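Can it put the tape away yet? Larysa Dovhaniuk says ask again in August

The chores team at Zurnden is small and the room is warm. Larysa Dovhaniuk has been up since five. We talk standing, in between runs.

First question, the one everybody sends in. Can a machine tidy my house?

"No," she says. Then, a second later, "It can tidy a bit of your table. If you're patient."

How patient? She pulls up last week's sheet. 80 tries at picking up one small thing and putting it where it belongs. 37 good ones. The rest were drops, misses, and a few where the arm closed on nothing and carried the nothing very carefully to the box.

"People laugh at that one. I don't, I had to write it up."

Dovhaniuk came over from Irklow, where she did packing lines. Big, fast, dumb, her words. Same part, same spot, all day long. "A house is the opposite. Things roll. Someone leaves a drawing out and now your roll of tape is sitting on top of it, and the paper slides when you touch the tape. A four year old handles that. We're still working on it."

Tape comes up a lot with her. Rolls of it, mostly. She likes it as a test becuase it's cheap and it's awkward. Flat on the table, there's not much to get hold of. On its side it wants to leave. 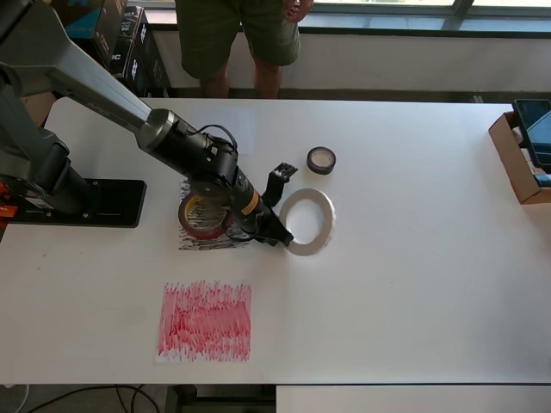 What about shops?

Better news there, sort of. Shigeru Hoshino runs the stockroom side at Katayama and joined us by phone, walking somewhere loud. He's had a trial going on returns, loose items into bins. 21 kinds of item to start with.

"Boxes, fine. Bottles, fine. Anything in a soft bag, forget it," he said. He wants 800 picks a shift before he'll talk money. Is he close? "No." Would he quit the trial? Also no. "My people hate returns. If it does the boring half I'm happy."

Dovhaniuk agrees with him on the boring half. Less so on the number. "Shigeru wants speed. I'd take slow and it knows when it's messed up. Right now it's slow and it doesnt know."

Last one, she's being waved at. Would she have one at home?

"For what? I have one table and it's full of my kid's stuff." She thinks. "Socks. If it did socks I'd buy it tomorrow."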